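Skip to content | Lists | Archive | Search | Log in
We use cookies to keep you signed in. Accept

Subject: Re: Household tasks, May trials

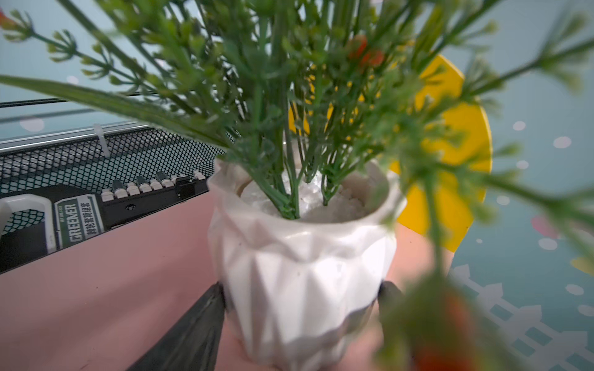 Dear members,

Thank you to Ms. Pagano for her question, quoted below.

Liliana Pagano wrote:
> Does Kinow consider its arm ready to tidy a shelf in a
> private home, or is that still some years away?

Our position at Covelberg is that it is not ready. In the May trials the arm was asked to move light ornaments, potted artificial plants among them, and completed 90 attempts without help from staff. The full series was 800. Loose stems remain difficult - they hide the rim of the pot from the wrist camera.

Members who wish to review the scoring rules should write to Ada Villa before 10 a.m. on the day of the call.

Respectfully,
Graziella Marchetti
Kinow, Covelberg office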